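Craft > Sewing and yarn > Gifts and selling > How I pack handmade hair bits for posting

Nathalie Kuipers
November

I get asked about packing more than I get asked about the making, which stings a little, but I do understand it. You can spend all evening getting a scrunchie to sit nicely and then it arrives at somebody's house looking like something the dog brought in. I sell mine through my little shop, Bindwood, and at a couple of markets, and I also send a big box to my cousins every winter. So I've had plenty of practice at getting it wrong.

What follows is how I do it now. It works for scrunchies, bows, crochet flowers, small headbands, ribbon ties, anything soft and light that hasn't got a hard bit to snap.

What you'll need

A cardboard box. Mine are nearly always second-hand, and I keep a tower of them behind the door (my other half loves this).
Coloured paper for the lining – tissue, crepe or thin wrapping paper.
A few sheets of plain white tissue.
Paper tape, the sort you can tear by hand.
A lint roller.
A steamer or an iron with a decent steam button.
Little card tags and some thin string, if you want them.

Start with the cleaning up

Before anything goes near a box I go over every piece with the lint roller. Fluffy yarn is dreadful for this, it picks up cat hair from rooms the cat has never been in. For anything really fuzzy I don't roll, I just dab, or you end up pulling the pile out and making a bald patch. Then I snip loose threads. Do this by a window in the daytime if you can. I used to do it at 11 at night under the big light and then find a thread as long as my arm the next morning.

Cotton scrunchies get a quick puff of steam. Hold the steamer well off the fabric and let the folds drop by themselves, and don't press down, as a flattened scrunchie stays flattened for ages. Velvet gets steamed from the inside. Fluffy ones I leave alone and just shake, hard, like you're cross with them.

Then let everything cool down and dry out properly! I can't say this strongly enough. I once packed a whole order still a bit damp from steaming, in a plastic bag, and the lady in Cuvberg who opened it was very kind about the smell.

Choosing the box

Go bigger than you think for squashy things and smaller than you think for flat things. A scrunchie wants to keep its air. If you press the lid down and feel it push back, the box is too small. With flat bows it's the opposite, they slide about in a big box and end up in a heap in one corner with their tails bent.

For a market I like a box with tall sides, because I can carry it on my hip with the lid open and nothing hops out. For posting I'd cut those sides down. Score a line with the back of a butter knife where you want the new height, slit the corners down to the line and fold the sides in. You get a snug little lid out of it and you're not paying to post air.

Check inside for old staples before you put your hand in. And turn over or tape up the old labels, otherwise your parcel goes off on its own holiday to wherever the box came from.

Lining it

I use a bright colour nearly every time. Most of what I make is white, cream or checked, and pale things in a brown box look like packing material. Red is my favourite, and people do seem to smile at it.

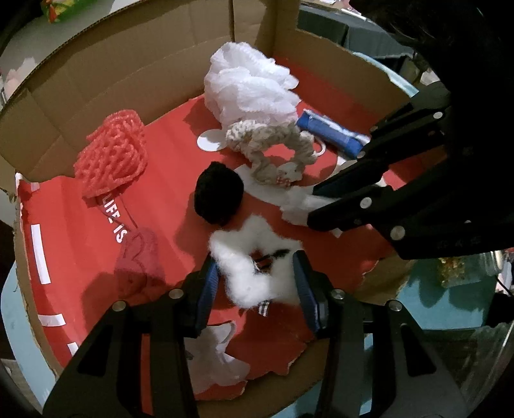 Fluffy white on creased red paper.

Crumple the paper first. Really scrunch it into a ball, open it out, and do it again. Smooth paper is slippery and everything slides to one end, whereas creased paper grips a bit and hides the bottom of the box. Cut it a good bit longer than the box so that you've got flaps to fold over the top.

One warning about red though, and dark blue too. Cheap tissue bleeds if it gets wet. If your parcel's going out in November drizzle, put a layer of white tissue between the colour and anything pale. To test your paper, damp a corner, press it on kitchen roll for a minute and have a look. The first pack I bought, from a stall in Espinoza, turned the kitchen roll pink straight away, so that lot is now for dry hand-overs only. The paper I buy these days is called Ivitia and I've had no trouble with it, but test your own anyway, they change these things without telling you.

Putting things in

Heaviest at the bottom, fluffiest on top. I know it's obvious but I've seen me do it the other way round when I'm tired.

I don't put more than 3 layers in any box, with a sheet of white tissue between each. Ribbon ends get tucked underneath the piece so they lie flat. If a ribbon's already got a kink in it, wrap the end round a warm mug for a few minutes and it'll mostly come out.

Anything with a fluffy surface goes away from anything with a hook, clip or comb. They find each other in the post, I swear, and you'll get an email with a photo of the two locked together.

Crochet is its own little headache. It holds its shape until it doesn't. Petals and knobbly bits fold over and stay folded, and long strips twist up on themselves like phone cords used to. So I check each piece before I pack it, to see which bits flop.

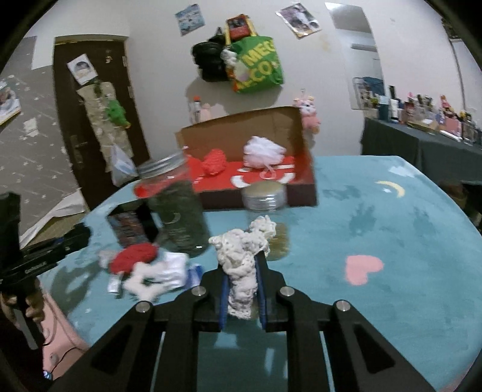 If a petal droops, a tiny bit of rolled tissue behind it will hold it up for the journey. If the entire thing droops it probably wants blocking again, and there's no way round that. Pin it out on a towel, mist it with water, leave it overnight, and have a cup of tea and be annoyed for a bit. I tried spray starch for a while and gave it up – it went crunchy, and nobody wants crunchy hair things.

Long strips I fold in a loose zigzag. Don't roll them. Rolled crochet comes out with a curl in it that takes days to drop.

Tags and the little note

My tags go on with string, never with a pin or a plastic tag thing, as both leave holes in loose stitches. Loop the string round the elastic part if you can get at it. On the back of the tag I write what it's made of and whether it can go in the wash (most of mine are cool hand wash, dry flat, please don't tumble).

The note goes on top of the folded flaps, so it's the first thing they see. Keep it short. I used to write practically a letter and my hand would be dead by the fourth parcel. Now it's a thank you, my name, and a line saying to give it a good shake when it comes out.

Closing up

Fold the lining flaps over, one small piece of tape in the middle, no more. People tear the paper if you tape it all round and then they can't reuse it. Close the lid and do the shake test: hold the box flat and give it a gentle side to side. If you can hear things moving, open up and add another crumpled sheet. I do this right next to my ear like a child with a birthday present.

Tape the outside along the long seam and then across both ends. If it's going a long way I tape the seam twice. Write the address on the box as well as on the label, just in case the label comes off. I lost 2 parcels that way in my first winter and only one ever turned up again.

Once it's sealed, keep it somewhere dry and don't stack anything on top. Mine wait on the chair in the hall, because if they're on the floor I put my shoes on them.

How long it keeps like this

I've left boxes packed for 14 weeks with no harm done, though the fluffy ones needed a proper shake afterwards. Any longer than that and I'd open the box, turn everything over and put fresh tissue in. Wool or anything part wool gets a bit of cedar wood in with it – wrap that in tissue too, or you'll have splinters in your scrunchies. I'm still trying to find a good way to send the wide padded headbands, which spring open whatever I do, so if you've cracked that one please leave me a comment.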